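Home Reviews Phones Cases Desk & Home About

The Davimo soft case, after a good long stretch of living with it

By Anoma Majumder
January 2019

I am hard on phone cases. I don't mean to be, but my phone lives in coat pockets with keys and loose change, and now and then it goes off the arm of the sofa — so by the time a case gets a write-up on this site it has usually had a proper life. The Davimo came to me as a gift from my sister, who knows I lose things and thought orange might help. It does help! I can spot it from across the kitchen. 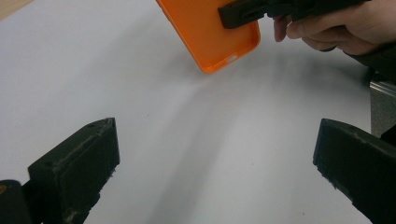
I'd been using a Poirier before this, a stiff hard shell that I liked very much until I had to take it off. You had to start at one corner and pray for your fingernails. The Davimo is much kinder. You ease a corner out, work your way along, and the phone comes away without any drama. Going back on takes me a few seconds, and I like to seat the camera corner first and press down the rest afterward (my husband does it the other way, and we've agreed not to discuss it).

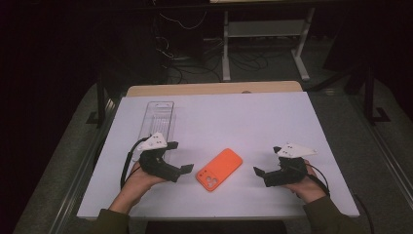
Color was my big worry, I'll admit. My last few cases were navy, gray and another navy, and I wasn't sure I was an orange sort of person. The raised bump around the three lenses is the same orange as everything else, so the whole back looks like one piece, and I've grown very fond of that. My neighbor asked where I'd bought it, and she has never once asked me where I bought anything.

I do have one grumble, and it's pocket lint. A soft case like this one picks up fluff, and I give mine a wipe with a damp cloth when I remember to.
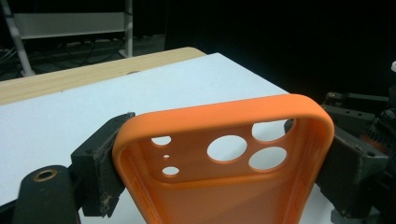
The camera cutouts, seen from the inside of the case.

As for grip, I'm very happy. My old Clindis was so slick it would slide off a stack of magazines by itself, and this one stays where I put it. The side buttons took me a day or two to get used to, as they want a firmer push than I was giving them, and now I don't think about it. 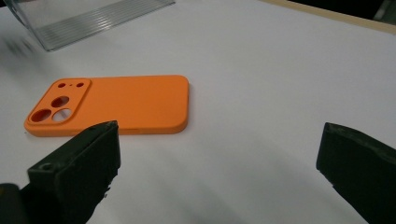
Would I buy it again with my own money? Yes, and I'd probably get the same color. If you want something thin and glossy you'll be happier with the Hakine, but for everyday knocking about I'm keeping the Davimo on.

Recent reviews
Hakine slim case: pretty, but slippery
Poirier hard shell, one year on
Clindis desk stand
Three screen wipes compared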